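The foam letters came in a net bag from the bargain bin in Humside, two pounds, and I bought them in the way one buys most things for other people's children, which is to say quickly and without reading the label. I assumed I was getting an alphabet. I was getting letters, which turns out to be a looser arrangement.

My neighbour Maureen Bainbridge has her grandson for most of July and had asked whether I'd any bright ideas for rainy afternoons. I had one. You put out a few plates, you scatter the letters between them, and the child sorts them on to the plates by whatever rule takes his fancy. Colour is the obvious one. Maureen wanted vowels and consonants, but she taught infants for years and can't leave a vowel alone.

The plates mattered more than I'd expected. My first go was with dinner plates, which are heavy and patterned, and a small foam letter on a plate covered in ivy looks like something you've failed to finish eating. Plain and round is what you want, one colour each, with a rim high enough that a letter stays put when somebody leans on the table. Somebody always leans on the table.

Then there's the question of how many letters. Tip the whole bag out and you have a heap, and what children do with a heap is push it on to the floor. A handful is plenty, spread about so that each one can be got at.

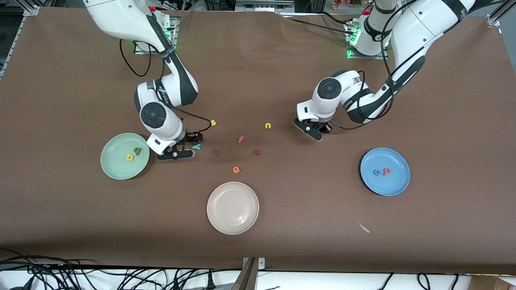
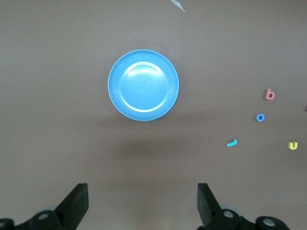

Lower case was an accident, and a good one. Capitals are all very well for shop signs, but hardly anything a child reads is written in them, and the small letters have more going on. An "n" is a "u" if you come at it from the other side of the table. A "b" is a "q" on the same principle, and I have now lost an argument about this to a person who can't tie his shoes. Maureen's view is that you should sit next to the child so you're both wrong in the same direction.

Sorting by colour lasted one afternoon. After that he wanted rules of his own, and they were strict. Letters with holes went on one plate. Letters that "could roll" went on another, and the third was for letters in trouble. I was never told what they'd done. The "f" was in there for most of a week.

Aminu Ogbonna, who reads this blog mainly to correct it, wrote to say I should get the magnetic sort and use the fridge. Aminu has a fridge with room on it. Mine has the bin calendar, a takeaway menu from a place that shut, and 2 magnets already doing more than was ever asked of them.

Foam does have its faults. It picks up crumbs and keeps them, and a letter that has been chewed never gets its corners back. Wash them in a bowl with a drop of washing-up liquid and dry them on a tea towel, and count them out of the bowl if you value your plughole. We are currently without a "g".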